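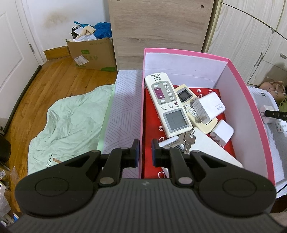
One Box for Remotes and Chargers

Small things get lost easily. A remote slides under a cushion. A charger stays behind in a bag. One way to stop this is to give them all the same home, such as a box with no lid.

A remote control sends a signal your eyes can't see. Many air conditioner remotes use infrared light. A remote that says "universal" is made to work with lots of different brands. 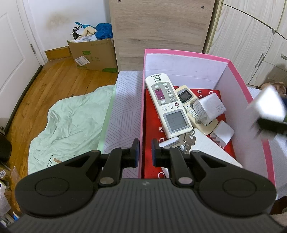
Two remotes, chargers and a bunch of keys in a pink-rimmed box.

A charger takes power from the wall and changes it into the kind a phone or laptop needs. The letter W on a charger stands for watts. Watts tell you how much power it can give. A charger marked 90W can give more than one marked 20W.

Teresa Horgan teaches a tidying class for children at the Rafferty library. She asks them to put big, flat things in first. Remotes go side by side. Chargers go next, and keys go near the edge, where they are quick to find.
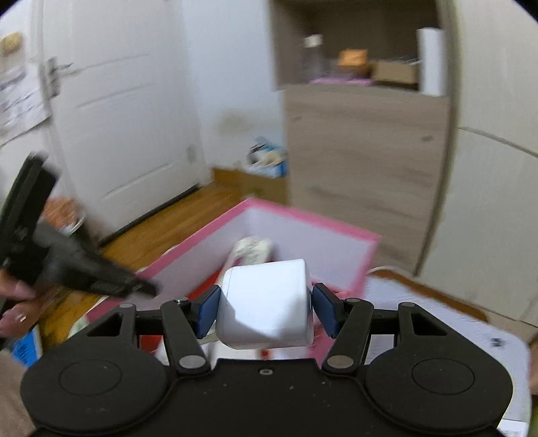

A white cube with soft corners, near the open box.

Try it at home. Ask a grown-up before you unplug a charger, and hold the plug, never the cord. If a remote will sit in the box for months, ask the grown-up to take the batteries out. Old batteries can leak.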